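Fiction > Short Stories > Work

The Planner

Wadeck had sold them on the word "confident." It was on the second slide and again on the ninth, and when Alina Ilie read the release notes on Wednesday morning it was there too, in bold. Nirkora 4 now plans with confidence.

"Confidence in what?" she asked.

Ettore Caruso had driven up from the Wadeck office to do the install. He didn't look up from his laptop. "It's a score. Zero to one. The old planner picked the shortest path. The new one picks the path it believes in."

"And if it believes in a bad one?"

"Then the score would be low."

She wrote that down. She had been writing down what vendors said for eleven years, and she had found that they talked less when she did.

The task was small. Find the clear film, get the fingers on it, lift it off. The old planner failed at it more often than not, and when it failed it stopped and threw an error. Alina had come to respect the error. It was the only part of the system that had never exaggerated.

By lunch they had 157 runs in the log. Ettore read the success rate aloud as if it were a ball score. Alina asked how the software decided that a run was a success.

"The fingers close on the target pose and the confidence stays above threshold."

"So it grades itself."

"It's a bit more than that."

"Does anything in there check whether the film moved?"

He scrolled for a while. Up in the office somebody was running the microwave.

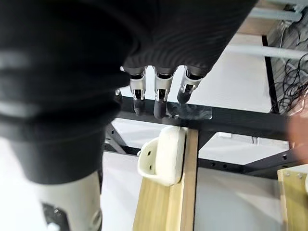
"Film's hard," Ettore said at last. "It's clear. The depth comes back full of holes. So perception fills in where the surface ought to be, and the planner works from that."

"Where it ought to be."

"It's a learned fill. It's very good."

Alina pulled up run 371. The overlay showed the film as a neat green patch, edges crisp, confidence 0.96. She laid the raw depth beside it. Where the green patch was, there was nothing, a ragged black gap with a few stray points at the rim. The planner had been handed a guess, and it had been very sure of its path to the guess.

"That number's from before lunch?" Ettore asked.

"Run numbers carry over from Monday's tests. You told me not to reset them."

"Right."

She asked him for one thing. Leave the setup as it was, take the film away, and run it again. He said it wasn't a fair test, the model had never been trained on an absence. She said most of what she dealt with was absences. He took the film away.

Run 379. The overlay drew its green patch. The arm went down slowly and rather beautifully, she had to admit, with none of the old jerk at the elbow. The fingers closed on air, held, and lifted. The log line came up.

SUCCESS 0.94

Ettore read it twice. Then he took out his phone and called Bronisława Nowakowski, who had written the fill, and walked out to the stairwell. Alina could hear his half of it through the door. No, none. No, I took it off myself. Well, it lifted it.

She opened the acceptance form. There was a box for the score and a box for comments, and the box for comments held 2000 characters. She typed the run number, then "no film present," then sat looking at the rest of the space.

When he came back he said Bronisława could have a patch by July.

"What will it do?"

"Lower the score when there's nothing there."

"Lower it to what?"

He said he'd have to ask. She put the old planner back on before she went home, and the first run stopped halfway and threw an error.

Filed under: Fiction, Machines, Office Life
14 comments | 31 shares
Contact | © Tusov Quarterly | Back to top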